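Print this page | E-mail this page

Ticket 647 - Label printer drops off network after idle
Site: Morerham, packing office
Opened by: Lucrezia Lombardi
Assigned to: Remo Marino
Opened: 11/02/2023
Status: Monitoring

Problem
The Peler label printer prints normally in the morning. After a long idle period, jobs sit in the queue as "Sending" and the printer stops answering ping. A power cycle restores it. Paper jams and ribbon faults ruled out by the user before the ticket was opened.

Environment
Printer on wired Ethernet, address by DHCP. Print server is Malar, shared queue, raw port. Switch is the unmanaged one under the desk, uplinked to the Echeverri cabinet.

Log
1. Swapped patch cable, moved to a different switch port. Fault came back the same afternoon. - Marino

2. Checked DHCP on Malar. Lease time is 24 hours, scope has 80 addresses and is not full. Found the printer's address also set by hand on an old scanner. Scanner moved to DHCP, conflict cleared. Printer still dropped after idle, so this was a second problem and not the cause of the first. - Marino

3. Printer menu, Network, Power Save was set to Deep. In this mode the network card shuts down and does not wake for print traffic. Changed to Off. Saved, restarted, setting held. - Bellini

4. Deleted 3 stuck jobs and restarted the spooler. Test label printed from two workstations. - Bellini

5. User asked if the setting will survive a firmware update. It did not survive the one in March, according to the old ticket. Added a check to the update procedure. - Marino

Attachment 1 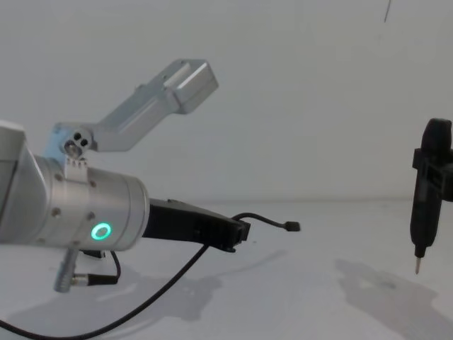

Follow-up
- DHCP reservation for the printer: requested from Gyu-bin Ki, pending.
- Replace unmanaged switch: on the list, no date.
- Leonardo Fontana to ping the printer after each lunch break and note any timeout in this ticket.
- If there are no timeouts by the next site visit, close.

Print this page | E-mail this page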